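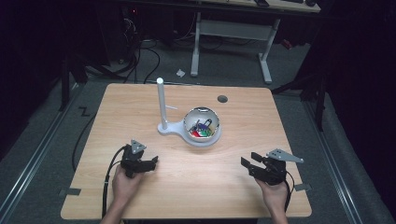 Please tell me it won't be all people who already agree with each other, one of our listeners wrote when I let slip that we were putting together a panel. Fair point, and it's the reason I'm asking for takers out in the open and not just ringing round my mates (who are lovely, but who all think the same person was robbed in the final).

So, hello! I run Podadura, a podcast about celebrity news and the telly talent shows, and the feuds that come along with them. I'm looking for 20 people to join our first gossip panel, which is a grand name for something pretty simple. You read or watch the same stories as us, you tell us what you make of them, and the best bits of the chat go into the show.

The new series is called Friends Again, and it's about celebrity fallings-out and makings-up. Who said sorry first, who says they never did, who unfollowed the other one at two in the morning and then followed them back. I've been a bit obsessed with this stuff since I was a teenager buying magazines with my bus money, and what I really want to know is how other people decide who to believe. Do you go with the star you liked already? Does a deleted post make someone look guilty, or just embarrassed? I change my mind about it constantly.

What you'd be doing: the panel runs for four weeks. Each week I'll send you a little bundle of stories through Ekex, the app we use for our notes (it's free, and it works on any half-decent phone or laptop). You have a read, leave a few comments, and then join one group call of 40 minutes in the evening. There are two call times every week, so pick whichever fits round your tea. If you miss a week, just send me a voice note with your thoughts and we'll carry on as normal.

You'll get a £10 voucher for each week you take part, sent at the end of the run. I know it isn't a fortune. The money comes from Sanari, the entertainment site that pays for the series, and I'd rather share it out than spend it on a fancier jingle.

Who I'm after: anyone aged 18 or over who lives in the UK and follows celebrity news at least a bit. You might read every word of it, you might only look at the headlines in the queue at the shop. I'd especially love to hear from people who have stopped watching the big singing shows, because our inbox is full of super-fans (hello, you lot, keep writing) and I never hear why everybody else wandered off. Older listeners too, please! If you remember voting by phone and getting told off for the bill, I want you on a call.

I can't take anybody who works in celebrity publicity or who writes about famous people for a living, and that includes staff at Sanari and at Cheng, who edit the show for us. Sorry. It just gets messy. 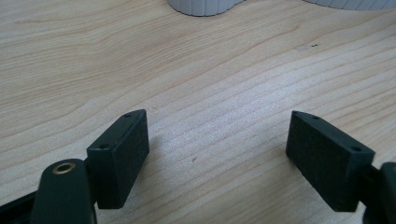

Will my real name be used on the podcast? Only your first name, or a made-up one if you'd prefer, and you can pick it when you sign up.

The calls are recorded for sound only, so come in your dressing gown if you like. You'll get to hear any clip with your voice in it before it goes out, and if you hate it, it comes out, no hard feelings. One thing I am strict about is rumours. We stick to what has been published or what the stars have posted themselves, so if your cousin once did somebody's hair and heard something juicy, please keep it to yourself on the call. (Afterwards I make no promises about my willpower.)

To put your name down, send me an email with your first name, your age and the part of the country you're in. Then tell me in a few lines about a celebrity row you took sides in, and whether you'd still take the same side now. Spelling doesn't matter, and neither does picking someone cool. Mine was over a girl band and I stopped speaking to my sister for some of the summer.

Get it to me by May 10, 2020. I'll write back to everybody, including the people I can't fit in, and if you miss out this time I'm hoping to run another panel in December, when the finals are on and we're all shouting at the telly anyway.

Podadura | Contact us | Copyright Podadura, all rights reserved | Back to top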